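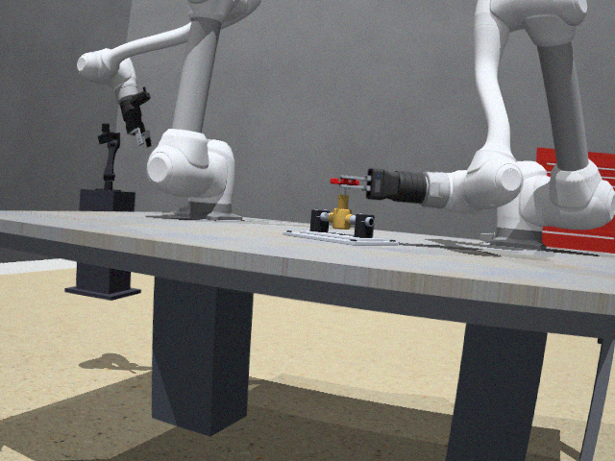

Leokadia Kozłowski wrote in to say that her first loaf from the Barrientos came out flat as a plate, and that she wished the guide had told her to feed the starter twice before baking with it. She was right, and her note is the reason this section is now much longer than it used to be. Thank you, Leokadia!

Section 2: Waking up your starter and baking the first loaf

Your Barrientos bread kit comes with a packet of dried Gurkine starter, a glass jar with a loose lid, a cloth-lined rising basket and the covered baking pot. Set the pot aside for now. The starter needs a few days of your attention first, and watching it come to life is a real pleasure — most people end up checking the jar far more often than they need to.

What you will need from your own kitchen: plain white bread flour, a little whole wheat or rye flour, salt, a spoon and a kitchen scale. Cups will work in a pinch, but the amounts in this guide are by weight.

2.1 Waking up the starter

1. Wash the jar in hot soapy water, rinse it well and let it cool to room temperature.

2. Empty the whole packet of Gurkine starter into the jar. Add 49 grams of lukewarm water and stir until the flakes go soft. This takes a few minutes, and a few small lumps are fine.

3. Stir in the same weight of flour. Half white and half rye gives the quickest start.

4. Rest the lid on top. Do not screw it down.

5. Leave the jar somewhere warm and out of the sun. The top of the fridge is good. So is the inside of the oven with only the light on (put a note on the oven door!).

6. The next morning, spoon out half and throw it away, then feed what's left with equal weights of flour and water. Do this again every morning until the starter doubles in size between feedings.

CAUTION: Never close the lid tight on an active starter. Gas builds up inside and can crack the glass.

Note: A burst of bubbles on the first day followed by a quiet second or third day is normal. Keep feeding. If you see pink or orange streaks, or any fuzz, throw the whole thing out, wash the jar and start again with a fresh packet.

2.2 The day before you bake

Feed the starter twice, once in the morning and once in the evening, even if it already looks lively. This is the step Leokadia was missing, and it makes a wonderful difference to the rise.

To check it, drop a spoonful into a glass of water. If it floats, go ahead. If it sinks, give it another couple of hours and try again.

2.3 Mixing and shaping

1. Weigh 468 grams of bread flour into a large bowl. Add 330 grams of water and mix with your hand until no dry flour is left. Cover and rest for half an hour.

2. Add 90 grams of starter and 9 grams of salt. Squeeze them through the dough with wet fingers. It will feel like a mess at first and then suddenly pull together, which is one of the best moments in the whole process.

3. Every half hour, wet your hand, pull one side of the dough up and fold it over the middle. Turn the bowl and repeat on all sides. Four rounds of this are plenty.

4. Leave the dough covered until it is puffy and jiggles when you shake the bowl. In August this can be quick. In a cold kitchen it may take most of the day, so go by the look of the dough and forget the clock.

5. Tip it onto a floured counter, shape it into a ball and place it seam side up in the floured basket. Cover it and put it in the fridge overnight.

Note: If you have the oval Plirham basket, shape the dough into a short log. The oval loaf fits the large pot only.

2.4 Baking

1. Put the pot and its lid in a cold oven and heat both to 475°F. Give them almost 49 minutes to get properly hot.

2. Turn the dough out onto parchment paper and make one long cut across the top with a sharp blade.

3. Lower the paper and dough into the pot, put the lid on and bake for 25 minutes.

4. Take the lid off and bake for 20 minutes more, until the crust is a deep brown. Go darker than you think you should!

5. Lift the loaf out and cool it on a rack for at least 2 hours before cutting. The inside is still setting, and an early slice will be gummy.

CAUTION: The lid handle gets as hot as the pot. Use thick, dry oven mitts and leave one on the handle after you set the lid down.

CAUTION: Do not pour cold water into a hot pot. The coating may crack.

2.5 Keeping the starter between loaves

If you bake often, leave the jar on the counter and feed it daily. Otherwise keep it in the fridge, lid loose, and feed it once a week. Gray liquid on top just means it's hungry — stir it in or pour it off, then feed.

For rye loaves and the Indik seeded mix, go on to Section 3.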